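Home | News | Reviews | Terrain | Battle Reports | Archive | Contact

Tabletop News > Rules & Supplements

1/24/25 – by Kyung-hwa Jang

Osolach second edition: what has changed in the rules

Fondden has released the second edition of Osolach, its skirmish game of feuding river clans. The core book is available now as a PDF, with the printed version due in March. I have had the file for long enough to play it through several times at two sizes of game, and these notes cover the parts of the rules that differ from the first edition. Background and painting sections are left out, as they are largely carried over.

The main change is to activation. The first edition used alternating activation by single model, which worked at five models a side and slowed badly beyond that. The new rules group models into bands. A band of up to three models activates together, moves together and then resolves its attacks in any order the owning player likes. Models in a band must finish their move within 2 inches of the band leader. If the leader is removed, the owning player names a new one at the start of the next turn, and until then the band may move or attack but may not do both. 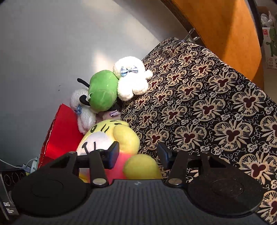 Plush toys against the wall.

Clan lists are built to 300 points, as before. Costs have been reworked for nearly every entry. Archers have gone up, boatmen have come down, and the heavy shield option is now priced by the model carrying it instead of being a flat charge. Old lists will therefore not come out legal without some adjustment. The book includes a conversion table, although it omits the mounted entries from the Traltutetti supplement. Fondden says on its site that these will follow in a free update, and gives no date for it.

Shooting has been simplified. Range bands are gone and each weapon has a single maximum range. Cover now adds to the defender's save instead of reducing the number of dice rolled by the attacker, so a shot into woods is still worth taking but will seldom remove a well-protected model. The old rule for shooting into combat, which needed a separate chart, has been replaced by one line: hits are shared between the models in contact, starting with the nearest. 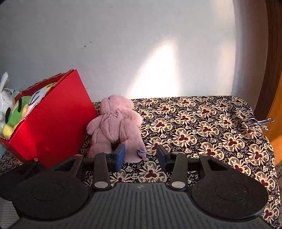
Avram wrote in after trying the draft rules to say that the change to cover has gone too far, and that a shield wall standing behind a hedge can hold an objective for the whole game with no real risk from archers. His suggestion is that the shield bonus and the cover bonus should not be added together, with the better of the two applying.

I can see the case for this. In my own games the combination was strong, though it could be dealt with by flanking, as the shield bonus applies only to the front. On a table with open sides that is easy enough. On a narrow table, or one with a river running down an edge, the flanks may not be reachable at all. Players using the river crossing scenario could reasonably adopt Avram's version as a house rule until Fondden comments.

Morale is the other area with significant revisions. Bands test once when they lose their first model and again when reduced to a single model. Failure means a move directly away from the nearest enemy, by the shortest route that avoids impassable terrain. The clan-wide test at half strength has been dropped. Games now run closer to their full length, and in mine a typical game lasted about 90 minutes, including set-up.

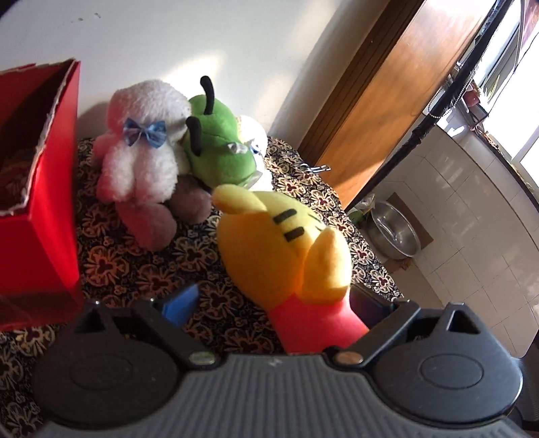

Line of sight is the section most likely to cause argument. The first edition used true line of sight, taken from the model's eye. The second treats each model as a cylinder, with a height set by its size class and a width equal to its base. Anything above the cylinder is ignored. The purpose is to stop a raised spear or a banner from making a model a target, and the same logic would cover a yellow plush toy with two upright or outstretched ears: the ears would not count and the body would. Prone models use half height. The rule is sound, but the size classes are listed only in the unit entries and ought to be repeated on the reference sheet.

Terrain gets two pages. Woods, walls, marsh and shallow water are defined, and there is a short procedure for agreeing on anything else before the game. Hills are treated as stepped, and a slope must be declared as open or difficult. Bridges are mentioned in the scenarios but have no entry of their own – we played them as open ground with a wall on each side.

The printed edition will include card tokens for band activation. The PDF has the same tokens on its last page, for printing at home on thick paper. The campaign rules are being held over for a separate book.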